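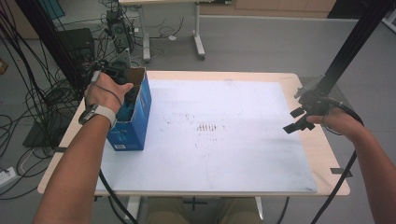 Fullstead is a hand-held gripper that I build with Miroslava Oravec in the shared workshop at Hultismont. You hold it by the handle, pick things up with it, and the recordings later teach a robot arm to do the same job - that's the plan, anyway. Work on it began in November, and the current version is our third. Chun-hung Hsieh drew the first jaws, which were way too short for boxes!
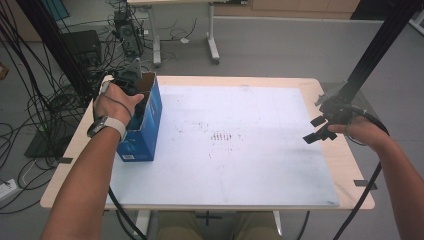 Can you build one without a machine shop?
You can, as long as you've got a 3D printer, a drill and 2 free weekends (we cut all our brackets by hand).

The fingers get swapped more than any other part, so they go on with screws and no glue. I check those after every 24 grasps, which Miroslava thinks is fussy. Cables are still my biggest headache, and Rirar, our logging script, stops dead if a plug wiggles. 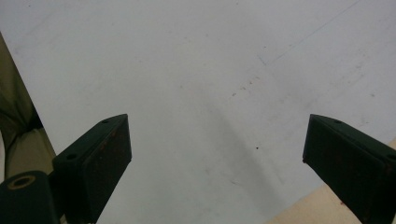

Gripper fingers over the work surface, with screw holes along their beveled edges.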